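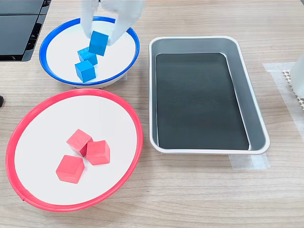

Sorting by colour is the first table activity in the Korletey set and the one most people start with. Cubes go in the bowl whose rim matches, so blue cubes in the blue-rimmed bowl, red in the red-rimmed one. Three of each colour is plenty for a first go. Keep the two bowls close, one behind the other like this, or side by side if the table's narrow.

## 2. Setting up the sorting table

Before you start: table wiped and dry, lid off the box, bag of spare cubes put away (you won't need it till section 4).

1. Put both bowls on the table, rims up. Larger red-rimmed one nearest the child, blue-rimmed one behind.
2. Tip out three red cubes and three blue. Mix them up in front of the bowls.
3. Sit beside the child, not opposite. Opposite and the bowls are the wrong way round for you.
4. Pick up one cube, say the colour, put it in. Slowly. Do one of each.
5. Hand over. No talking for a bit.
6. When the table's clear, look in the bowls together. Anything in the wrong one, let the child spot it first.
7. Tip out and go again, or stop. Twice is enough for under-fours.

**Note:** lower the cubes in, don't drop them. They bounce out of the shallow bowls and then you're under the table looking for one.

**Note:** cubes needn't sit flat. Leaning on each other is fine, don't tidy them mid-game.

**CAUTION:** cubes are for three years and up. Count them back in if there's a baby or a dog about the house.

## 3. If it isn't going well

- Cubes all going in one bowl: take the other colour away, do a round of just blue, then bring red back.
- Bowls sliding: damp cloth underneath. Not a wet one, it marks the table.
- Child only wants to stack: let them stack. Try again tomorow.
- Rims hard to tell apart: check the light. The Hilville group had theirs under a yellow lamp and moved nearer the window, no trouble after that.

## 4. More cubes

Full bag is 63. Don't put them all out. Go up by one of each colour, and once the red bowl's getting crowded you have gone far enough. Allow 20 minutes for a longer session, clearing up included.

## 5. Cleaning and putting away

1. Bowls: warm water, washing-up liquid, soft cloth. No scourers on the coloured rims.
2. Cubes: wipe only. **Do not soak.** They're wood, the paint lifts and the grain comes up rough.
3. Dry everything on a tea towel before it goes in the box. Not on the radiator
4. Bowls stack, small one inside the large one. Cubes go in the bag, bag goes on top.

**CAUTION:** any cube with chipped or flaking paint, take it out of use. Replacements from the Peltwood store, ask Jovita Contreras and say which colour and how many.

Sheet revised May 19, 2020. Replaces the old Drusdale one, please bin that.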